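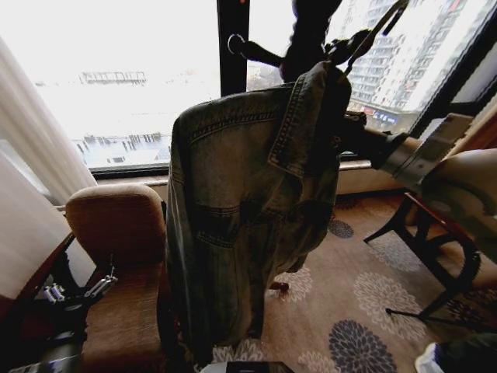
Photo: Corina Onu / Skirkstead open day

Skirkstead open day: anybody else make it up to the robot room?

furtuna_fan
I went with my brother-in-law and we stayed way longer than we meant to (the parking meter can confirm). The Tunura people had their arm working with a denim jacket on a black hanger, next to a great big window with water on one side and apartment balconies on the other. I expected a fenced-off cell and a guy with a clipboard, so a flowered carpet and an armchair were a nice surprise! Darius Oprea gave the talk and was very patient with all my questions about cloth.

Did anyone catch what they use for the gripping software? I wrote down "Jornska" and then couldn't read the rest of my own handwriting.

lenuta_g
Jornska is the planner, it decides where the arm goes. The grip part has another name that I missed too. I loved this one, I have to say. I did alterations for years and a jacket is a miserable thing to handle when it isn't hanging straight. In the photo it's sideways and upside-down with a sleeve almost on the floor, and there's still a grip up near the top of the hanger. My old boss would have had something to say about that sleeve, though.

PressBarMike
I'll be the grump. A denim jacket is stiff and it's on a hanger already. Show me a silk blouse in a heap and I'll clap. I run a laundry with 8 people and the heap is the whole job.

furtuna_fan
Fair enough, Mike, but you have to start somewhere. Darius told us they did 80 tries with different garments back in June, and he was pretty open that the soft ones went badly.

PressBarMike
Then that's the part I'd have liked to see. I drove two hours.

corina_onu
Hi all, I took the photo, glad it's getting some use. Mike, I'm with you halfway. I think denim is harder than you're giving it credit for, it's heavy and it swings, and the collar folds over on itself. But yes, I'd have enjoyed a blouse too. Femi Olatunji was answering emails about the demo, so you could ask him for the soft garment results.

lenuta_g
Please post them here if you get them, Mike! And if anyone is going next time, take the stairs, the elevator line was awful.

PressBarMike
Will do. Writing to him tonight.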